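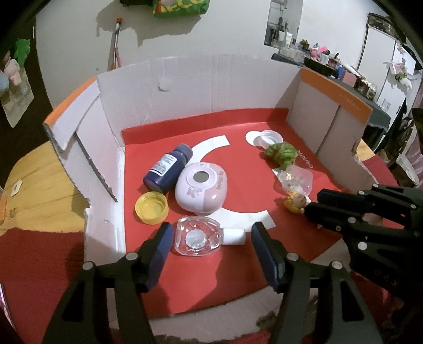 Can I put several small things in one box under a single Stastora label?

One label covers everything in the box, up to 8 items, as long as each one is on your item list and the flaps close flat.

Ticket: item list rejected, parcel on hold
Opened by: Raquel Gouveia
Status: open, waiting on seller

Hi! So I read the answer up there before I packed and I still got the "list does not match contents" message, three times now. The box is an old MINISO one with the red bottom (love that box, it has been to my sister's and back more than once) and what's going in is all dresser-top stuff: the clear perfume bottle with the white cap, the navy bottle, the pink round-cornered case, a little figure, and the green yarn thing my niece won't miss. Plus loose caps. The caps are where I think it goes wrong.

Tried so far:

Deleted the list and typed it in again. Same message.

Changed "perfume" to "bottle, clear" in case perfume was the trouble word. Same message, and now the buyer is asking me what "bottle, clear" is. Changed it back.

Logged out, logged in, tried on the laptop (it was the phone before). Nope.

Reply from Stastora help, Antunes desk

Thanks for the detail, Raquel. Please check whether any lid or cap is entered as its own line. The list counts a cap as part of its bottle, so a cap on its own line has no parent item and the check fails. Could you also tell us which bottle the yellow cap goes with?

Raquel, 20 minutes later

Yes!! I had "yellow cap" as its own line. Which bottle, though, I couldn't tell you. The navy one has a dark cap on it already, and the perfume has the white one. I went through the bathroom cabinet and the drawer under it and nothing takes a yellow cap.
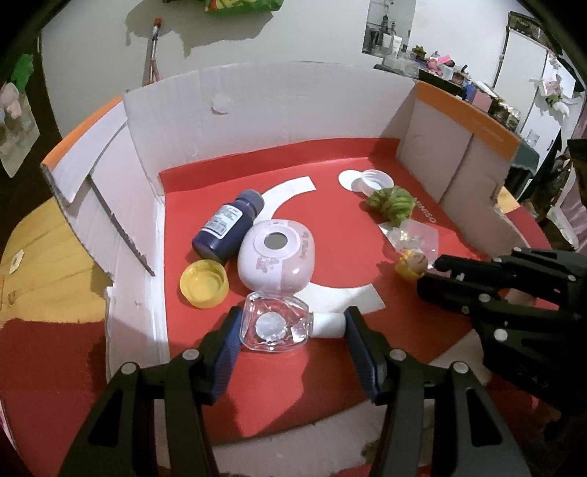

Navy bottle on its side, yellow cap in front of it.

I took the yellow cap line off and the list went from red to amber, so we're getting somewhere! Amber says "container: contents missing." That has to be the small see-through one with the pale bits in it. I put it down as "small container" and left the contents box blank, because I don't really know what to call them. Bits? The navy bottle went through fine, by the way, and so did the pink case. 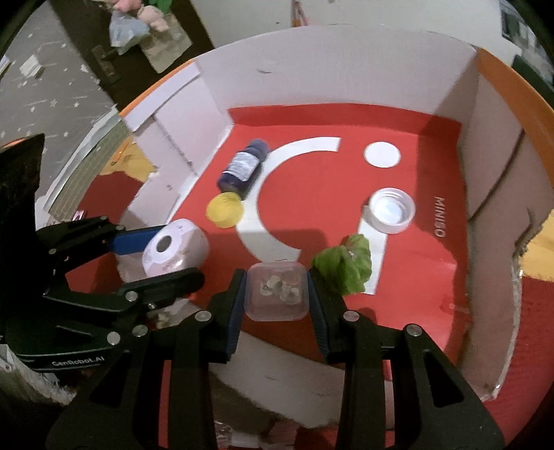

What cleared it

I typed "small pale pieces" in the contents box, saved, waited for the page to reload, and got green at last. The yellow cap is staying home with me. Label printed at 90 percent size for some reason, but the barcode is sharp and the drop-off counter says they can read it.

Could you leave this open until the parcel gets its first scan? I'd hate to start a new ticket and type all this again. Thanks, Raquel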